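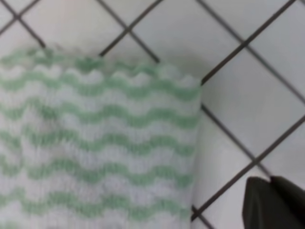
4. Setting Up a Synchronized Light Display

This section covers placement, wiring and first start-up of the Branent 16 show controller in a residential yard display. Read Section 3 (Electrical Load) before you begin. Tools needed: Phillips screwdriver, outdoor-rated zip ties, plug-in outlet tester.

CAUTION: Do not connect the controller to power until step 9. Channel terminals are live whenever the unit is plugged in, including when no show is running.

4.1 Placing the controller

1. Choose a location within 6 feet of a GFCI-protected outdoor outlet. Test the outlet before use.

2. Mount the enclosure upright, with the cable glands facing down, at least 12 inches above grade. Do not lay it flat on the ground or on a roof.

3. Leave 4 inches of clearance on both sides for air flow.

Note: If the enclosure is mounted on a fence, use the long bracket (part W-25). The short bracket does not clear the lower glands.

4.2 Connecting the light strings

4. Label both ends of every extension cord with its channel number. Use the same numbers as in your Wokden layout file.

5. Connect the strings to channels 1 through 16. The maximum load per channel is 100 watts. The maximum load for the whole controller is 900 watts, so not all channels can be loaded to the limit at the same time.

6. Use dimmable LED strings only. Strings with a built-in flasher or memory function will not follow the show and may flicker at low levels.

7. Raise each plug connection off the ground on a stake or hook. Leave a drip loop below every gland.

8. Tighten the glands by hand, then a quarter turn more. Fit blanking plugs in unused glands.

4.3 First start-up

9. Close and latch the cover. Plug in the controller. The status light shows amber during self-test, then steady green.

10. Press and hold TEST for three seconds. Channels come on one at a time, in order. Write down any channel that stays dark and see Table 7.

11. Insert the memory card with the show file. File names longer than 25 characters are not read.

12. Set the start time, the stop time and the audio delay. The factory audio delay is 52 milliseconds, which suits a wired speaker. For an FM transmitter, begin at zero and adjust upward until the lights match the music at the curb.

CAUTION: Check local rules before using an FM transmitter. Set the stop time to comply with any noise or lighting hours in your area.

4.4 Two or more controllers

Link controllers with shielded data cable from SYNC OUT to SYNC IN. Set the first unit to LEAD and all others to FOLLOW. Only one unit may be set to LEAD. Each unit needs its own memory card.

Note: Units shipped before July use the older four-pin sync plug. Adapters are available from Werkevberg parts support.

Section 4 revised 5/6/19, D. Acharya. Step 12 replaces the earlier text on audio delay.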